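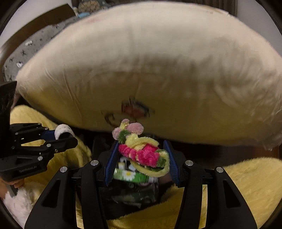 I gave up coffee after lunch in January and I have been insufferable about it ever since, so apologies to everyone at work. The plan was simple enough: last cup at noon, lights out at ten, up with the magpies feeling like a new woman. What I got was three weeks of lying there at 2 am doing sums. I tried the lot, in no sensible order. Big puffy cream pillow, the sort with a brownish stain near the middle that you stop seeing after a while. Flat pillow. Two pillows. No pillow, which gave me a neck like a rusted gate and lasted one night.

Réka Szénási, who I used to share a place with in Clorley, reckons sleep is mostly about what you do in the morning. She walks to the bakery and back before she's even looked at her phone, rain or not, and she's been doing it for years. I rang her for sympathy and got a lecture (a kind one, she put the kettle on halfway through). So I've been walking too. Down past the oval, along the creek, up the horrible hill and home again, 50 minutes if I don't stop to talk to anyone's dog. I always stop to talk to someone's dog.

It did help, a bit. I'm nodding off earlier, though I still wake up when the first truck goes by on the Corkby road. Tâm Lâm from my old netball team told me to keep a notebook by the bed and write down whatever's buzzing around in there. Mine currently says "rego", "ring Mum re: lemons" and "did I lock the shed", so you can see the calibre of thinking that's been keeping me up.

The other thing I did was move the clock. I had one of those glowing numbers jobs on the bedside table and I'd check it every time I rolled over, then work out how many hours I had left — hopeless. It lives in the hallway now. I can still hear the alarm, and I have to get up to turn it off, and by then I'm halfway to the kitchen anyway!

I'm at 22 nights with the notebook and I'm going to keep at it until the weather turns. Next on the list is the curtains, which let in the streetlight on the left side no matter how I pin them. If anyone has hung blockouts in a rental without drilling, please tell me how you did it.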